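Home | Ask | Topics | Unanswered | Log in

Should I believe a sim-only success rate for lab plate handling?

Posted by loltlow_reader, December 2023 -- 2 comments -- 17 shares

I'm reading a write-up of a method called Fever. It trains an arm to move plates between lab instruments, and all of it is done in simulation. The claim is 60 clean runs in a row. These are the renders that came with it.

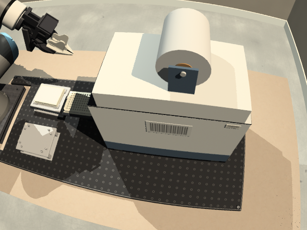
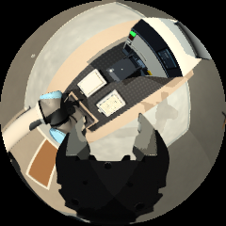
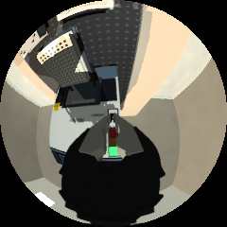
Two of them are wrist views, all simulated.

What I'm stuck on

The authors say the policy "should transfer" to a real bench. I can't find one real trial. Is that normal, or am I right to be annoyed?

Octavio Mamani

Be annoyed. Sixty in a row means little until you know what they varied between runs. If the plates started in the same place each time, you have one result repeated. Look for how far the start positions were shifted, and whether the wrist view was warped the way a real lens would do it -- a made-up fisheye is easy to get wrong. I'd also want the grip friction values. We ran the Salehi baseline on real plates at my old job and lost 17 points against the sim number.

Fimer

sim is fine for comparing 2 methods, wouldn't buy anything based on it. did you email them?

Share | Report | Follow this thread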